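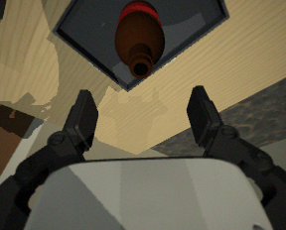
*Brown bottle, gray tray.*

The Dallon capper is a bench tool for home brewers. I used it on two batches of brown ale, 54 bottles in all, and the lever stayed tight. The rubber feet slide on tile – a damp towel fixes that.

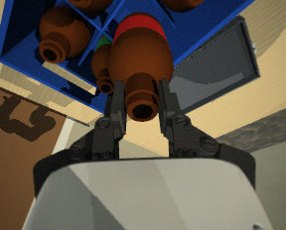 **Peria, 25th July** – My older Quartey dented one cap in 12. I had no dented caps with the Dallon. It won't take wide-mouth bottles, and the spare magnet costs too much. I'd buy it again for standard bottles.

Afonso Guerreiro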